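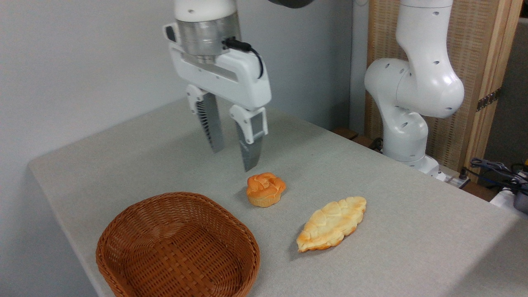
Staling begins when a loaf leaves the oven, and most of it has little to do with water leaving the bread. During baking, starch granules in the dough absorb moisture and swell, and their ordered structure breaks down. As the crumb cools, the starch molecules drift back toward order and stiffen. The process is called retrogradation, and it proceeds even in a sealed bag. Shape matters too, because the crust and the crumb age in opposite directions: the crust starts dry and takes up moisture from the inside, while the crumb firms. A small rose-shaped bun with a swirled, petal-like top has a great deal of surface for its weight, and its folds brown at a different rate from its paler base. A large round loaf has far less surface to lose moisture through and keeps longer on the counter.

The stiffening happens in two stages. Amylose, the straight-chained part of the starch, sets within hours and gives a cooling loaf enough structure to be sliced. Amylopectin, the branched part, takes days. It is the second stage that people notice at breakfast and call stale. Heat reverses much of it, which explains why a slice that seems finished comes back in the toaster, and why it goes hard again soon after, this time with less water in it.

Yanling Zou has spent most of her working life on this problem. She trained as a cereal chemist and now runs the test kitchen at Whitelaw, a small milling company in Midotstead that sells flour to regional bakeries. Her bench holds a compression tester, a moisture balance and a drawer of serrated knives. The tester presses a flat disk into a slice of crumb and records the force needed to squash it by a set distance. Fresh white bread gives a low number. The number climbs each day, fastest at the beginning.

"Customers describe staling as drying," Zou says. "Then they put the bread in the refrigerator to protect it, and they get the worst result available."

The refrigerator is the wrong place because retrogradation speeds up at temperatures just above freezing. Room temperature slows it. A freezer comes close to stopping it, provided the loaf passes through the cold zone quickly. Zou slices bread before freezing and lays the slices flat, in a single layer, until they are hard. Only then are they stacked and bagged. A whole loaf placed warm in a crowded home freezer can spend most of an evening in the range where firming is quickest.

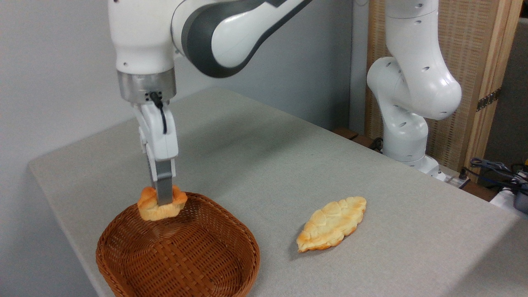 Storage at room temperature comes down to a choice between two faults. An airtight container holds moisture in, so the crumb stays tender but the crust turns leathery, and mold arrives sooner. An open container protects the crust and lets the crumb dry. A woven wicker basket belongs firmly to the second group: air moves through the sides as well as over the top, and golden rolls kept in one will have a better crust at dinner than the same rolls kept in plastic. By the next morning the advantage is gone. The traditional bread box sits between the two, with a loose lid that slows the exchange of air without sealing it. Paper bags behave much like baskets. Linen does slightly better if the weave is tight.

Whitelaw ran a storage comparison last November using a plain white loaf made from one batch of dough. The loaves were held at the same room temperature in plastic, paper, linen and a lidded box made by Plokwood, then pressed and weighed each morning. The box loaf kept the most even balance of crust and crumb through the third day. The plastic loaf had the softest crumb throughout and the poorest crust from the first morning. Zou had expected linen to beat paper by a wider margin. She suspects the cloth, which had been washed so often that the weave had opened.

Formula has as much influence as storage. Fat coats the starch and slows the firming. Sugar holds water. Emulsifiers bind to amylose and keep the crumb soft in the early hours, and certain enzymes trim the branches of amylopectin so that it cannot line up as readily. Commercial sandwich bread commonly relies on several of these together. A lean dough of flour, water, salt and yeast has none of them, and a baguette made from it is best eaten the day it is baked.

Sourdough is an intermediate case. Its acidity delays mold, and many bakers report slower firming as well, though the size of that effect depends on the culture and the flour. Rye holds more water than wheat and improves for a day or two after baking. At Skokudell, a rye bakery two streets from the mill, loaves are not sold until the second morning.

For bread that has already firmed, reheating works best on the whole piece. Wet the crust lightly, place the loaf in a hot oven and leave it until the center is warm. Eat it within the hour. A second reheating gives a poor result, and at that stage the loaf is better cut up for crumbs.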